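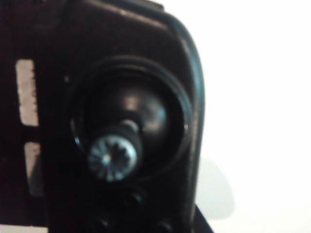
Someone replied to my last post that star-head bits should never go in the same tray as the hex ones, "you will grab the wrong one every time and chew up the screw." Fair enough. I spent the evening redoing the tray.

Before this everything lived in one Tollex tin. Bits, sockets, the small keys that come with furniture, a few picture hooks. The tin doesn't close anymore.

I emptied it onto a towel and counted. 451 pieces, counting washers. I expected half that.

First pass was by shape only. Star, hex, cross, flat, square. I didn't look at sizes until the shapes were apart. Took about 45 minutes.

The star sizes are hard to read once the plating wears. I hold them under the desk lamp and turn them until the number catches the light. If there's no number I try them in a new screw of a size I know.

A good fit has no wiggle. If it rocks at all, go up a size before you put any weight on it. This applies to the short ones especially.

The new tray is an Inska drawer insert with 16 compartments. Too many for the bits, so the back row got wall plugs and shelf pins.

Someone else asked about the tamper-proof kind with the hole in the middle. I own two. They're in with the other stars, at the far end. If I had more of them I'd give them their own spot.

Labels are masking tape and a fine pen. I had a label maker from Trorum but the tape costs more than the bits.

Things I threw out: rounded hex keys, a socket with a crack down the side, every wood screw under half an inch.

Things I kept and probably shouldn't have: cam locks from a bookcase I gave away in February.

The tin is going to the garage for nails. Next drawer down is tape, string and glue. I opened it and closed it again. Maybe next month.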